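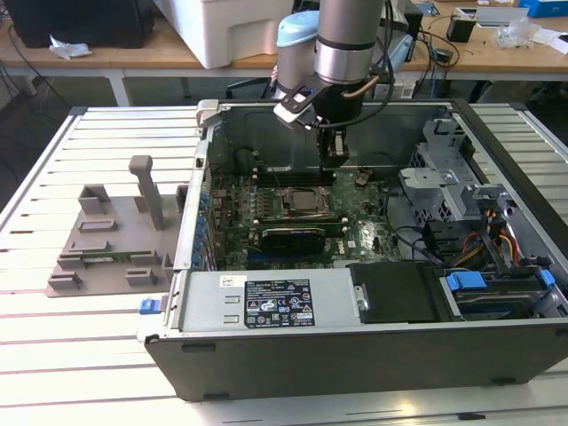
Visit to Susteo, Gernness, 22 April 2022

We went to Gernness to look at the Prasamik, an arm and gripper package that Susteo sells to refurbishers of office computers. Our shop handles 2666 desktops in a normal year. Most of the bench time goes into opening them up, swapping memory and testing, and we wanted to see which of those jobs the kit could take over.

Susteo has the ground floor of a former print works, a short walk from the station. The demonstration area is at the back, past the stores. We signed in, got shoe covers and were given the price list before we had seen anything move, which saved some time later.

The package on offer is the arm, a two-finger gripper, a camera, the control software and two days of setup on site. Fixture plates are 3D-printed to order at 42 dollars each. Susteo will draw them from a sample part if you mail one in. Rental is available from three months up, and there is a service contract called Joly that covers parts and remote support. Joly costs 300 dollars a month. Without it you pay by the call.

The demonstration was on memory modules in a tower case. The tower goes on its side with the panel already off. Removing side panels is not part of the package, and Susteo has no date for it. Each new case model also has to be taught once, and they told us to allow half a day for that. We see a lot of different models, so this matters more to us than speed.

We asked about cables. The answer was that loose ones over the slots need to be moved by hand first. We asked about laptops too, and those are not supported.

Noise was low enough to talk over. The arm runs off a normal outlet. Floor space is modest, but the table has to be rigid and ours would need replacing.

Susteo says its own bench has done nearly 1000 module swaps since January. We asked for the failure log and they agreed to send it. We also left two of our most common towers with them for a trial, with the results to come back by mail along with a written quote for one arm, four plates and a year of Joly.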